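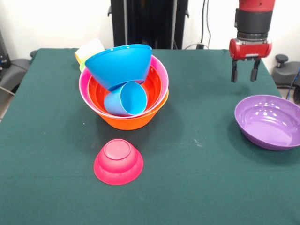 Progress report: Ustetti community lunch program
Reporting period: February to July

This report covers the first half of the grant for the lunch program at the Ustetti neighbourhood centre. The grant pays for food, kitchen wages, two fridges and the delivery run to Floduvent, the seniors' building on the far side of the highway.

Meals
We served 3616 meals in the period. The target in the agreement was 3000. Most of the difference came in June and July, when the school breakfast club closed for the term and families started coming to us instead. Of the total, 669 were delivered to Floduvent and the rest were eaten at the centre. Numbers were lowest in February, when we opened three days a week while the second fridge was on order.

The menu runs on a four-week cycle. Soup and a roll is still the most popular lunch. The lentil bake was dropped in April after a lot of it came back on the plates, and a chicken and rice dish took its place.
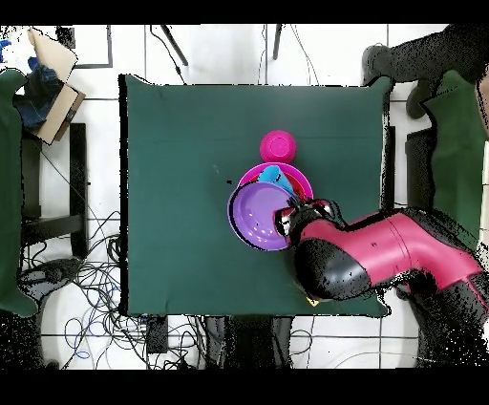
Can people get a meal without giving their name?
Anyone can eat at the centre without signing in. We keep a tally at the counter and ask only for a postcode, and a person can decline that as well. Deliveries to Floduvent do need a name and unit number so that the driver knows which door to go to.

Kitchen
Both fridges are in. The first went over budget by 170 dollars once the old one had been taken away, and we covered that from our own funds. The sink tap was replaced in May. The council inspection found one problem, a missing thermometer log for part of March. The log is now kept on the inside of the pantry door and checked at the end of each shift.
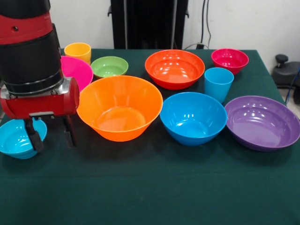
How is the food bought?
Dry goods come from Cideo once a fortnight on account. Fruit and vegetables come from Xiong, the grocer two doors down, who gives us a discount on anything ordered before noon. Meat is bought weekly and frozen the same day. Cideo raised its prices in April, mainly on oil and rice, and we now buy rice in the larger bags.

Staffing
The cook's hours went from 20 to 24 a week in May. The kitchen hand position was vacant for most of April and has been filled. Two people finished the food safety course and a third is booked in.

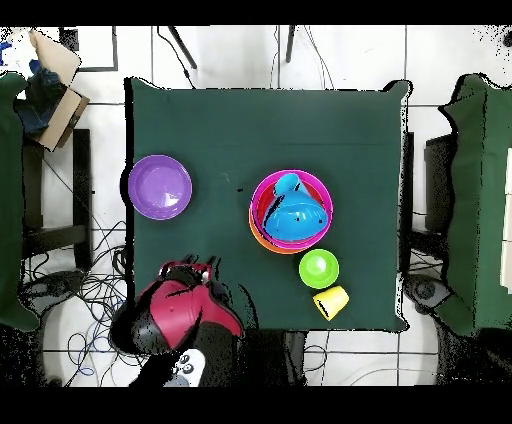
Will the program stay within its budget for the full year?
We expect to finish the year slightly over on food and under on transport. The delivery run costs less than planned as it now goes out in one trip. We would like to move the transport savings to the food line and will send a separate request.

Next period
Add a second soup day from September
Survey the Floduvent residents about portion sizes
Get quotes for a new rangehood filter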